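Munska 자동 급수 받침 사용 설명서
4. 설치와 첫 급수
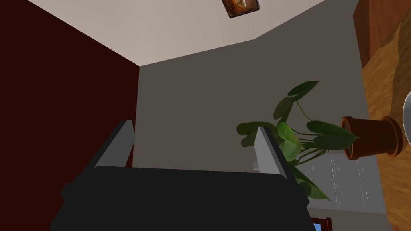

그림 4-1. 실내 식물의 줄기 아래쪽과 잎

설치 전에 마른 잎을 떼어 내고 화분 바닥의 배수 구멍을 확인하십시오.

1. 받침을 평평한 바닥에 놓고 수위 표시창이 앞을 향하게 돌립니다.
2. 급수 심지 2개를 물에 10분 이상 담가 둡니다.
3. 심지 끝을 배수 구멍에 넣고 흙 속으로 4cm가량 밀어 올립니다.
4. 화분을 받침 위에 올립니다. 심지가 화분 밑에 눌리지 않아야 합니다.
5. 주입구로 물을 천천히 붓고, 수위가 상한선에 닿으면 멈춥니다.
6. 첫 급수 때는 흙 위에도 물을 한 번 줍니다.

참고: 물통을 가득 채우면 거의 132시간 동안 급수됩니다. 잎이 넓은 식물이나 난방을 하는 방에서는 이보다 짧아집니다. 7월처럼 습한 때에는 수위를 절반으로 유지하십시오.

주의: 액체 비료를 물통에 직접 넣지 마십시오. 심지가 막힙니다. Promden 심지는 굵기가 달라 이 제품에 맞지 않습니다.

주의: 물이 찬 상태로 받침을 옮기지 마십시오. 옮길 때는 화분을 먼저 내리고 배수 마개를 열어 물을 빼십시오.

심지 교체 방법은 5장을 참조하십시오.

개정일: 2022년 2월 11일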